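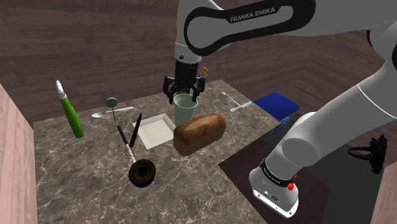
L'atelier Asine ouvre ses portes le 10 juin et cherche des gens qui n'ont jamais commandé un robot de leur vie. Si vous savez déjà ce qu'est une cinématique inverse, venez quand même boire un café, mais laissez votre place aux autres. Le programme de la journée tient sur un plan de travail en simulation : un bras Franka Emika, un gobelet vert pâle, un pain, des couverts en plastique blanc, et quelqu'un (vous) qui doit décider par où commencer. La plupart des ingénieurs de la maison commencent par le gobelet. Les visiteurs de l'an dernier voulaient tous commencer par le pain, et il y a eu des débats.

Ce que nous proposons

Vous passerez une demi-journée chez nous, à Flurkanmont, bâtiment Younis, dans l'ancienne halle aux grains. Vous serez assis devant un écran, avec une manette dont les boutons portent des étiquettes écrites à la main. Vous piloterez le bras simulé, vous ferez tomber des choses, et un membre de l'équipe prendra des notes avec un visage neutre auquel il s'est entraîné. Après la pause, démonstration publique : les mêmes tâches, exécutées par notre logiciel Rultov, devant vous et devant quiconque aura poussé la porte. Vous aurez le droit de commenter. L'an dernier, une participante a demandé à Rultov s'il comptait débarrasser la table aussi lentement toute sa vie. La question figure désormais dans nos supports de formation.

Qui nous cherchons

Neuf personnes par session, majeures, à l'aise en français, avec ou sans diplôme. Cuisiniers, retraités, étudiants en lettres, parents habitués à ranger une cuisine d'une seule main : votre candidature nous intéresse beaucoup. Aucune connaissance en informatique n'est demandée. Une bonne vue de près est utile, lunettes admises. Les personnes sujettes au mal des transports devant un écran sont priées de nous le dire avant, pas pendant.

Nous cherchons aussi huit guides pour l'accueil du public. Le poste est rémunéré, debout, et consiste à répondre avec bonne humeur à la question « Est-ce qu'il va nous remplacer ? » jusqu'à la fermeture. Une phrase type est fournie. Elle ne convainc pas tout le monde, vous pouvez improviser.

Ce que vous y gagnez

Les participants reçoivent un défraiement, un repas chaud et une attestation signée, que votre employeur regardera avec perplexité. Les guides sont payés au tarif horaire de la commune, temps de formation compris. Le tee-shirt n'est pas obligatoire. Il est orange.

Et après

Vos manipulations seront enregistrées sans votre nom. Notre collection compte à ce jour 1665 essais, dont 461 réussis, et nous assumons les deux chiffres. Les résultats seront envoyés en août à ceux qui en font la demande, sous la forme d'un rapport que nous essayons de garder lisible.

Pour postuler

Écrivez quelques lignes à Ingegerd Midtbø, responsable des visites, à l'accueil de l'atelier Asine. Précisez si vous candidatez comme participant ou comme guide, et si vous préférez le matin ou l'après-midi. Pas de lettre de motivation, pas de photo. Une seule question obligatoire : quel est le dernier objet que vous avez cassé dans votre cuisine ? Les réponses sont lues à voix haute en réunion, sans mention de l'auteur.

Accès par la cour, sonnette de gauche. Celle de droite est au dentiste.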